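Artificial flower distributor changes carton labels and stem grading from March

Fulteo, the regional distributor of artificial flowers and display greenery, will move its full catalog to a single labeling and grading system in March. The change covers 2,997 stock lines and applies to every order shipped from the Skivent warehouse. Orders placed before the changeover will ship under the old labels.

Under the current arrangement, each supplier's own color names and stem codes are carried through to the invoice. A pale blue hydrangea can appear under several names, depending on the mill that dyed the fabric. The new system replaces these names with 71 color codes, each tied to a dyed reference swatch kept at the warehouse. 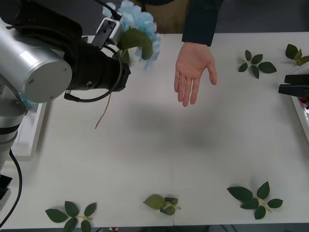 Stem length will be measured from the cut end to the base of the flower head, with the stem held straight. Suppliers have until now been free to include the head in the stated length, and buyers for hotels and retail displays have reported mismatches when mixing stems in one vase. Tolerances will be printed on the carton next to the length.

Grading is reduced to two classes. Class A covers stems with no loose petals, no exposed wire ends and a color match to the reference swatch under daylight lamps. Class B covers stems with minor faults in the wrapping or branching and will be sold in mixed cartons only.

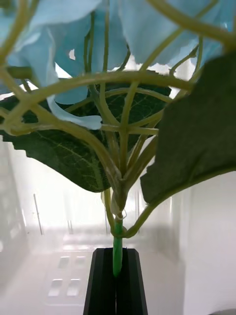 Artificial hydrangea stem with green floral tape below the branching point.

Suominen, which supplies the carton stock, has revised the inner divider so that large heads are packed on their sides in alternating directions. The outer size of the carton does not change, and existing pallet patterns remain valid. Cartons with the old divider will be used until stocks run out.

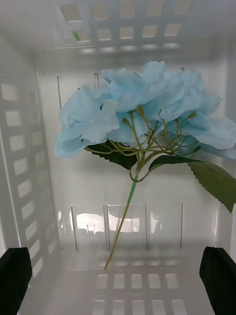

Storage instructions have also been rewritten. Fabric petals should be kept out of direct sun and away from heating outlets, and creased petals should be steamed from the back at low pressure. The earlier advice to press petals with a warm iron has been withdrawn.

Trade customers who order through the Devateck portal will see old and new item numbers side by side for two months. After that, searches on the old numbers will return no result. Standing orders will be converted automatically, except those that specify a supplier's color name.

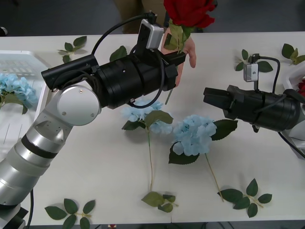 Customers with such orders will receive a form listing the closest color codes and should return it by noon on the last Wednesday before the changeover. Swatch cards are available on request at no charge. Prices are not affected by the new grading, and the minimum order remains one full carton per line.

Contact the news desk | Copyright, all rights reserved | Back to top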